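Home Products Manuals Support Contact
Komarlow Two-Arm Bench Station - Set-Up Guide
Last updated: February 6, 2025

Section 3. Workspace rules and grip checks

3.1 Preparing the work surface

1. Set both arms to the rest pose and press the stop button before reaching over the table.
2. Mark a clear zone 600 mm wide on the floor along each open side of the table. Use black tape.
3. Place the task objects on the wood surface. Blocks and discs may lie in any order unless the task sheet gives a layout.
4. Put tall items, such as a toaster, at the back of the table.
5. Check that no arm cable lies under an object or across a gripper finger.

NOTE: Small appliances used as task objects stay unplugged for the whole session.
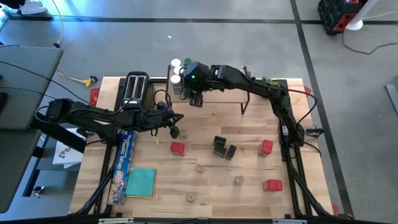
Can the arms be powered while objects are being moved by hand?
Only with the stop button pressed and both arms at rest. Release the button after all hands are outside the clear zone.

CAUTION: The two arms share the middle of the table. Limit speed to 10 percent for the first run after any change of layout.

3.2 Grip check

Carry out this check at the start of each shift and after a finger is replaced. Use a jar with a screw lid, closed tight.

1. Stand the jar upright within reach of the arm under test.
2. Close the fingers on the body of the jar, below the lid. Do not grip on the lid itself.
3. Lift the jar and hold it for 20 seconds.
4. Tilt the jar slowly, then return it to upright. Stop the test if it slips.
5. Repeat 3 times and enter each result in the station log. 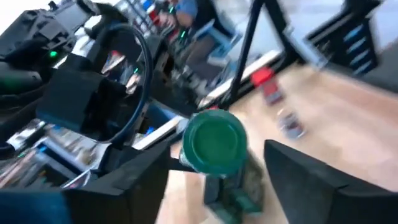
Photo: Björklund / Pandness Technical Documentation

Anyone seated near the station during the check must stay outside the clear zone. Keep the floor inside the zone free of loose objects - a dropped jar can roll a long way on a smooth floor.

If the jar slips on any lift, clean both finger faces with a dry cloth and start again from step 1. If it slips a second time, replace the finger pads as described in the Billel gripper supplement. Do not raise the grip force above the value on the task sheet.

Previous | Contents | Next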